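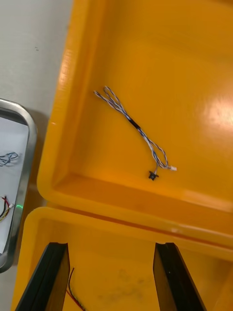 Resistance reading on a small 12 V solenoid, is 37 ohms normal?

clirnar_bench
Posted 22 Aug 2018

I have a batch of 200 pull-type solenoids from Wibisono. No datasheet. Coil reads 37 ohms cold. Can I hold one on at 12 V continuously, or do I need to drop the voltage after pull-in?

Hededcombe

12 V across 37 ohms is 0.32 A, so 3.9 W. That is a lot for a small body held on. Pull in at full voltage for 100 ms, then PWM down to a third of the current. Fit a flyback diode across the coil.
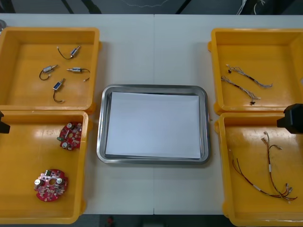 Check the hold force at the reduced current with your real load before you settle on a duty cycle. Any gap left at the end of the stroke cuts it sharply.

brirnier

mine get hot too. just used a bigger one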